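## My summer of mint tea

So July got away from me, and I blame the mint. I put one little pot of it next to the back steps in spring and now it's coming up between the bricks, under the hose reel and (I'm pretty sure) inside the neighbor's compost bin. A few of you wrote back to the last issue asking what on earth to do with that much mint. I've been drinking it!

It was Hanane Sqalli who got me started. She came by to return my good colander, took one look at the jungle and asked why I was still buying tea bags. I didn't have an answer. She ended up staying two hours and making three pots, each one a bit different, and I scribbled everything on the back of a seed packet. What follows is my version, so if it's wrong, that's me and not her.

You want a big fistful of mint, stems and all. More than looks sensible. Rinse it well, because there is always a bug. Put a heaping teaspoon of gunpowder green tea in the pot, pour in a splash of boiling water, swirl it for a few seconds and dump that water out. I skipped this step the first time I tried it alone and the whole pot tasted like a wet fence. Then in goes the mint, then sugar, then the rest of the water, and you leave it alone. Hanane puts in a lot of sugar. I put in about half of what she does and she makes a face, but she drinks it.

The gunpowder tea I've been using is the loose kind from Lillau, the little shop behind the post office, and a bag costs 8 dollars. It has lasted me the whole month. They have a fancier one called Samir on the shelf above it that I keep looking at. Has anybody tried it? Please write and tell me if it's worth it before I do something silly with my grocery money.

If you don't like green tea, or it keeps you up at night, plain mint works too. Vangelis Koutsoukos does his with dried mountain herbs and a spoon of honey — he says fresh mint is for lamb — and I have to admit his is lovely after dinner. He dries everything on an old window screen in the garage. I tried that with my own mint and forgot it up there, and now I have a jar of something the color of an army blanket. It still smells good, though.

Iced is where I've had the most luck in the heat. Make it double strong, let it cool on the counter and keep it in the fridge in a jar with the lid on, or it'll pick up whatever onion you've got in there. Mine's good for two days, and after that it goes a bit swampy.

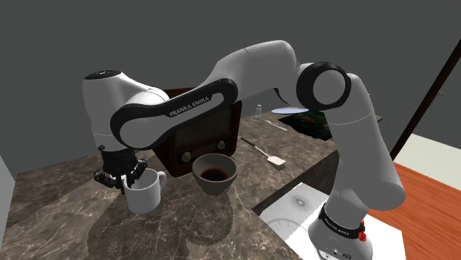
Mint tea is easy to oversteep, and the color will tell you before your tongue does. I'm after a pale gold, and once it heads toward brown I fish the leaves out. Glasses are prettier, but I've gone over to a white mug, same as the one on the marble countertop up there. If you have marble too, use a coaster and wipe up your drips right away, especially if you're a lemon person. Next month is zucchini, so send me your best ideas, and if you live close by, come and take some mint. I'll leave the scissors on the steps.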